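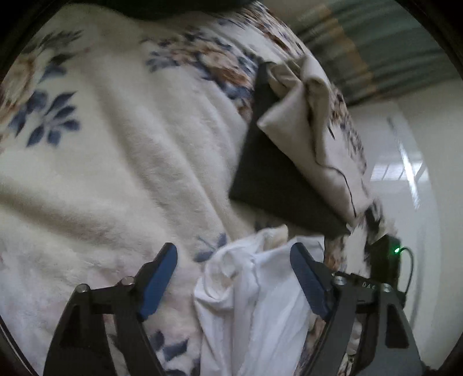 Le tissu blanc est tenu entre les deux patins bleus, au-dessus de la couverture à fleurs.

Montrer à la pince comment prendre un tissu : la méthode que j'utilise

Ce tutoriel fait suite à celui de février sur l'installation du logiciel Hegyi. Je suppose donc que votre pince portable est déjà montée et que l'enregistrement fonctionne. Le français n'est pas ma langue maternelle, merci de me signaler les fautes dans les commentaires.

Préparer l'endroit

Un lit, un canapé ou une table conviennent. Je préfère travailler sur une surface molle, parce que le bras Zerker devra plus tard prendre du linge dans une vraie chambre. Une couverture à motifs est plus difficile pour le modèle qu'un drap uni, mais le résultat résiste mieux quand on change de pièce. Si votre tissu est blanc et le fond aussi, gardez quand même quelques motifs foncés à proximité.

Vérifiez la lumière avant de commencer. Une fenêtre directement en face de la caméra donne des images trop claires.

Faire une démonstration

1. Tenez la poignée sans serrer, la pince ouverte, à une hauteur de deux mains au-dessus du tissu.
2. Lancez l'enregistrement et restez immobile pendant 2 secondes. Le logiciel utilise ce moment pour calculer la position de départ.
3. Descendez lentement, les doigts inclinés vers le pli le plus haut.
4. Fermez la pince quand les patins sont de chaque côté du pli. Il ne faut pas écraser la couverture : si vous la prenez avec le tissu, ouvrez et recommencez toute la démonstration.
5. Montez tout droit, puis déplacez le tissu vers l'endroit choisi.
6. Ouvrez, reculez la pince et arrêtez l'enregistrement.

Entre deux démonstrations, froissez le tissu d'une autre manière. Au début je le remettais toujours pareil et le bras ne savait prendre que cette forme. C'est Danang Nasution qui m'a fait la remarque en regardant mes fichiers.

Combien de démonstrations ?

Avec 90 démonstrations, le bras descendait au bon endroit mais fermait souvent trop tôt. J'en ai maintenant 511 et la prise est correcte sur les serviettes et les t-shirts. Les chaussettes restent un problème.

Trier les fichiers

Regardez chaque vidéo en vitesse rapide. Supprimez celles où votre autre main entre dans l'image et celles où la pince tourne brusquement. Ensuite, dans Hegyi, choisissez « Exporter », puis le format Lerosex, et notez la version du logiciel dans le nom du dossier.

La prochaine partie parlera du pliage en deux, avec deux pinces.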